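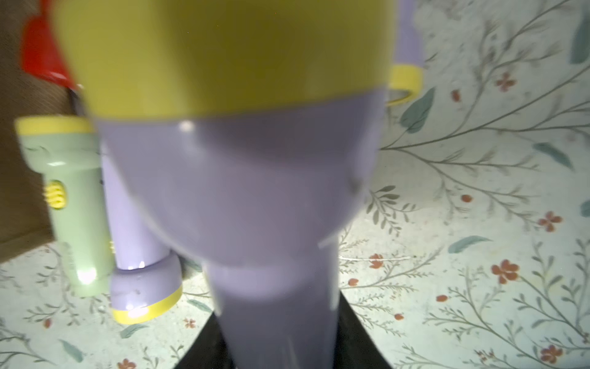 Florencio Bravo wrote in to ask if the flashlights go into the bag first or last, and he'd like it settled before February because his two are coming to stay and they will both want to be the one who carries it. Last! Always last, Florencio, or at least on top. The flashlight is the thing they ask for before you've even got the front door shut behind you, and if it's at the bottom you will be unpacking the entire bag on the step.

So, hello, welcome to the sleepover bag page. A few of you asked for it after I went on and on about the bag last time, and I finally sat down with a coffee and typed it out. It's a short gallery with a lot of me talking in between, so if you only came for the pictures you can scroll fast, I won't be offended.

The lavender and yellow ones, up close, with the sage green one behind. I love that green. The little ridged button on the front is yellow too, same as the ring, and it's the color combination I would choose for a whole kitchen if anybody let me.

How we ended up with this many toy flashlights

One flashlight is a fight. That's the whole story, really. We began with a single lavender one, and it went on exactly one overnight, to the cabins at Presalwood, and by bedtime there had been tears, a flashlight under somebody's pillow and a different somebody lying on the floor of the hallway in protest. Cayetano (my brother-in-law, the patient one) drove out the next morning and came back with more. They're pretend ones, I should say that for the people who keep asking me about batteries and brightness. We use them for pretend. If you want to find the bathroom at three in the morning you need a real flashlight, and I keep that one in my own coat.

What the kids do with them is go exploring. They turn off the lamp in the den, get down behind the couch and report back on what's living there. Bears mostly. Last winter it was a walrus for a while, I don't know where they picked up walrus. You'd think it would matter to them that the beam is imaginary, but they hold those things out in front of them so seriously, and they get mad at you if you walk through the light!

They also stand up on their wide end, upside down, and that's how I put them out when I'm laying everything on the table before packing. Takes up less room, and I can see what I've got. The rounded heads do roll if you lay them down, and a flashlight rolling off the table onto a tile floor at nap time is a noise I don't need in my life. Ours have a few scuffs. I don't mind scuffs, I mind missing pieces.

The bag

I have tried a lot of bags. I had a backpack, which was fine until I wanted something out of the middle of it. I had a nice zippered thing from Brunarix with all the compartments, and every single compartment became the place where a cracker went to die. Then for a long stretch I used a pillowcase, don't laugh, it worked okay, and it also gave you a spare pillowcase.

Now it's a tan jute tote with white rope handles and I'm not going back. It has enough body to sit upright on a table while you fill it, so you don't need one hand to hold it open and the other to pack (and a third for the child). The top is wide. You look in and there's your stuff. The rope handles are kind on the fingers too, even when I've overdone it, and I have overdone it - Crescencio once put our bag on his bathroom scale and it was over 12 pounds, which was entirely the fault of the library books.

The one thing I'd say against jute is that it sheds a bit when it's new. Shake it out on the porch first, give it a good smack. And don't put a wet swimsuit straight in there. I did that coming home from Skerna lake and the bag smelled like a feed store until the end of summer. Swimsuits go in a plastic bag inside the bag, I know that now.

What goes in, and what I do with it

I always pack on a table with a cloth on it. Mine has a pale print with leafy branches and little brown flowers, very grandma, and I adore it. Everything gets laid out first with space between things. I used to pack straight from the toy box and I'd forget half of it and bring doubles of the other half. With everything out on the cloth you can do it by looking, and a kid can help by looking as well, which keeps them busy for longer than you'd expect.

Pajamas and the toothbrush go in a separate bag altogether. This one is the play bag, the comfort bag, and I keep it that way on purpose. If socks get into it then it turns into luggage and the kids lose interest, and then you're carrying it.

The pretend food is next. Yes, pretend food goes camping. There's a whole picnic that has to happen on the bed before anyone will lie down in it. I let them choose a couple of things and I don't argue about what they choose, even when it makes no sense as a meal. Iñaki's boy took one plastic onion on every trip for a year. One onion! Slept with it.

A book, the thinnest one they'll agree to. I have read the same bear book in cabin 301 so many times that I can do it in the dark with my eyes closed, and have.

The clock is my favorite part and I'll get to it in a second.

Filling up: one lavender flashlight lying across the top of the tote, next to something red in there that looks like strawberries, and a little yellow-topped something tucked in beside it. The other lavender and yellow one is on the cloth to the right, and the white and light blue alarm clock is down at the front.

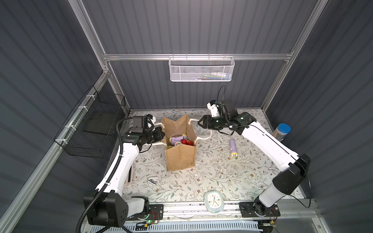

Okay, the clock. I started bringing a clock because of the question. You know the question. Is it morning? Is it morning now? Somebody asked me that at ten past four in a strange bed with total confidence, and I had no way to prove them wrong. So now the clock comes along and sits where they can see it, and we have a rule that the short hand has to be pointing at the seven. It doesn't matter that they can't tell time yet. They can tell a seven, or they can tell that the hand isn't where the sticker is (I use a tiny dot sticker, and peel it off after). It has bought me hours of sleep. Hours.

Fulgencio says he does it with a lamp on a timer and that it works just as well, and that may be, but I can't fit a lamp in the tote, and his kids have always been better sleepers than mine anyway.

Coming home with everything

Packing to leave is easy because you're excited. Packing to come home is where the flashlights go missing. They go under beds, they go in the sheets, one went into a boot and I only found it in the fall. So the last thing we do before leaving anywhere is a flashlight hunt, and I make it a game, with a lot of whispering, and the kids crawl around on their stomachs and drag out everything under there, including plenty that isn't ours. Then it all goes back on a table, or the bed if there's no table, and then in the bag. Same order as before. Soft things down low, food in the middle, flashlights on top.

I used to keep a list taped inside the lid of the toy box. I've stopped, since the kids know what belongs to the bag better than the list did, and they will tell you, loudly, in a parking lot, that the green one isn't there.

If you're making one up for the first time, keep it small. I mean it. My first one had so much in it that they dumped it on the rug and walked away. Half that amount and they play with all of it. You can always swap things out between trips, and an old toy that's been on the closet shelf for a month comes back as a brand new toy. I've done this for years and they still fall for it.

Wiping down: a damp cloth and a bit of dish soap for the plastic things, and get right around the rings where the color changes, there's a groove that collects jam. Let them dry on a towel before they go back in the tote. The tote itself I spot clean, never the washing machine. I did see a comment on the Esteban parents' board (comment number 344, I scrolled that far, it was a slow evening) from a lady who washes hers on cold and hangs it by the handles. She says it came out a bit shorter than it went in. So, your choice.

A few things you asked

Crescencio Villanueva wants to know if a canvas tote would do. Sure it would. It'll flop more when it's empty, so prop it against something while you fill it, or stick a board book down one side to stiffen it up.

Iñaki asked how old you should start. Ours were 3 for the first overnight with a bag of their own. Before that it was really my bag and they were just in charge of pointing at it.

Cayetano would like it on record that he paid for the flashlights. Noted, thank you, you're a saint.

And for everybody asking where the green one came from - same shelf as the lavender ones, the same morning, and I've never seen another since. If you spot one in a thrift store around here please write to me before you write to anyone else. I'll drive.

Next month I want to do the car bag, which is a much sadder bag, it's mostly wipes. Send me yours if you've got a good one.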